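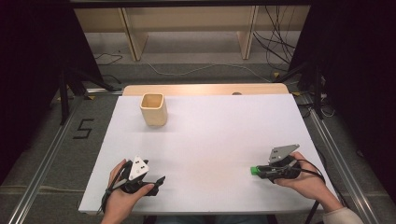 Members' Gripper Project Continues at Dullholm Workshop

The Dullholm shared workshop has confirmed that its hand-held gripper project will continue through the winter. The project, named Kustum, began in October and is led by Branislav Bartoš, a member of the workshop and a former maintenance technician at Calloven. Its purpose is to produce a pair of grippers that members can build, repair and modify with tools already on site.

A total of 13 members are registered for the build - 3 of them joined this month. Work takes place on Tuesday evenings, and each session is divided between assembly and practice in picking up and placing small objects. Parts have been supplied in part by Sombatkul, a local hardware dealer.

The current round of work concerns the fingers and the lever arms that move them. Mr. Bartoš has asked that all members build to the same pattern, so that worn parts can be exchanged between tools without adjustment. Each finger is a dark green block with small screw holes in its top face, and a brass eyelet is set into the lever arm beside it. 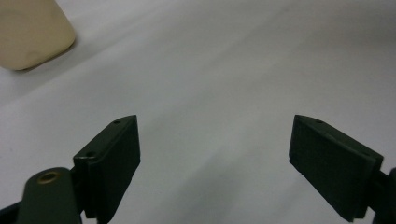
Practice sessions will follow a set order once the present build is complete. Members will start with single objects before moving on to tasks that require both hands. Approach is to be practiced first, with the fingers held open over a clear part of the white surface and the object still well out of reach. Closing and lifting will be added after two sessions.

Members who wish to register may do so at the front desk.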